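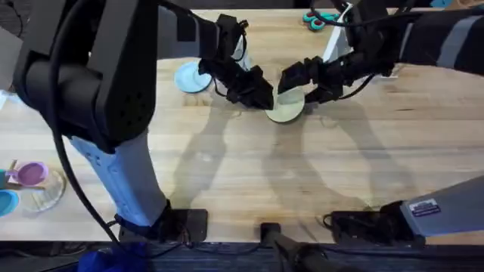

Zenimska launches Voditz, a tabletop line for small kitchens and shared tables

FOR IMMEDIATE RELEASE

Mosora, 20 Sep 2021 – Zenimska, the Mosora housewares maker, today opens orders on Voditz, a line of plates, a plate stand and a butcher-block table made to go together. Orders through the Zenimska web shop from this morning. Store orders from the Dierckx showroom, same day, same prices.

First production run is 2795 sets. A second run is planned for November, colors may change.

What is in the line

Plates. Round, flat, pastel. Pale green and light blue to start with. Sold by the pair, one of each color, or as single replacements. The rim is plain, no pattern, no logo on the face. Dishwasher safe on the top or the bottom rack. Microwave safe for reheating, not for the oven and not for the broiler.

Plate stand. White, upright, small enough to stay out on the table all day. Holds plates on edge so they can be reached with one hand. Wipes clean. Rubber dots underneath, spares in the bag.

Table. Butcher block, long strips of light wood running the length of the top, dark front edge. Oiled at the workshop before it ships. Sold with or without legs, for people who already have a base or a pair of cabinets to set it on.

All pieces can be bought on thier own. The full set comes at a lower price than the parts added up, see the price sheet on the trade page.

Why a table and plates together

Zenimska has made tabletops for years and plates for a much shorter time. Customers in the showroom kept setting plates out on the display tables to see how they looked, then asking for both. The white and dark plates from last year's range showed every crumb or looked heavy against the wood. The pastel glazes were picked on the wood itself, in daylight and under the kitchen lights in the test room at Mosora. A gray was tried and dropped. So was a yellow.

"We wanted a table that can be used for dinner, for wrapping presents, for cutting out paper with the kids, and then cleared again in two minutes," the company said in a statement. "Plates that are easy to pick up by the rim. A stand you don't have to put away in a cupboard. That was the whole brief, it was one page."

Clearing and setting the table

Voditz is aimed at homes where the kitchen table does everything. The leaflet in the box covers this in short form:

– Scissors, tape and pens go to the back of the table before food comes out, or off it.
– Stand goes toward the back too, plates within reach.
– Lift plates by the edge, both sides if they are full.
– Wet plates are dried first. The stand has no drip tray.
– Crumbs get brushed off along the strips, then a damp cloth, then a dry one.

The leaflet is printed on one side so it can go up inside a cabinet door. Large type version on request.

Care of the wood

Oil the top every few months, more often near a radiator. Any food-safe mineral oil is fine. Leave it overnight, wipe off what is left in the morning. Do not stand hot pans directly on the wood. Light scratches can be sanded out by hand, going with the strips and never across them, and then oiled again. Deep cuts – bring it in or call. Dierckx takes tables back for resurfacing at its workshop counter, the fee depends on the size of the top.

Small differences in tone between the strips are normal and are not grounds for return. Glaze color may vary slightly from batch to batch, same thing.

Guarantee and replacements

The table top is guaranteed for 5 years against splitting and open joints in normal indoor use. The stand and the plates are covered for 2 years against faults in making. Chipped plates are not covered but singles stay in stock for as long as the line runs. Keep the reciept or the order email.

Packaging is cardboard and paper only. The table ships flat in its own carton and needs two people to carry it up stairs. Delivery to the door is included, delivery to the room is extra and has to be booked at checkout.

Where to see it

The Dierckx showroom will have the full line out on the ground floor from today, set up as a working kitchen table. Visitors can handle the plates and the stand. 600 sets from the first run are held back for the showroom and will not be sold online. Once those are gone the showroom takes names for November.

Trade customers – cafes, holiday rentals, schools – please order through the trade page and not through the shop. Mixed color cartons are available, single color cartons from November only. Sample plates can be sent out against a deposit. No samples of the table, but an offcut of the wood with oil finish goes out free with any trade inquiry.

For editors

Product sheets, care leaflet and price list are available on request from the Zenimska press desk. Loan sets for photo shoots can be collected in Mosora on weekdays, please book ahead and return plates clean and in the original dividers. Larger table sizes are made to order and are not part of the loan stock.

About Zenimska

Zenimska makes tables, worktops and tableware at its workshop in Mosora and sells through its own web shop and through Dierckx. Voditz is its first line sold as a complete set.

Press contact: Zenimska press desk, Mosora. Mornings are best.

– ends –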